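Speaker notes: Keeping a Choir Going Through the Quiet Months
Isla Cowie, November 2021

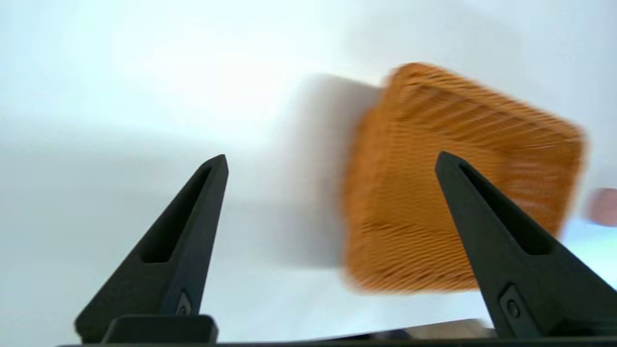 Say good evening, and thank Monique for the lovely introduction (she'll have been far too kind). Then straight into March, when we'd lost the hall and were down to four altos and one very patient bass.

Slow down for this bit. Read out Alasdair's letter, the whole thing, even the part about the parking. People always laugh at the parking, so wait for them.

Next, the phone tree. Over 40 calls in one weekend, and I'd make every one of them again! Mention that we asked what folks wanted to sing before we asked if they were coming back.

If there's time, the Swedish carol Maj-Britt taught us. Hum the first line. Water's on the left.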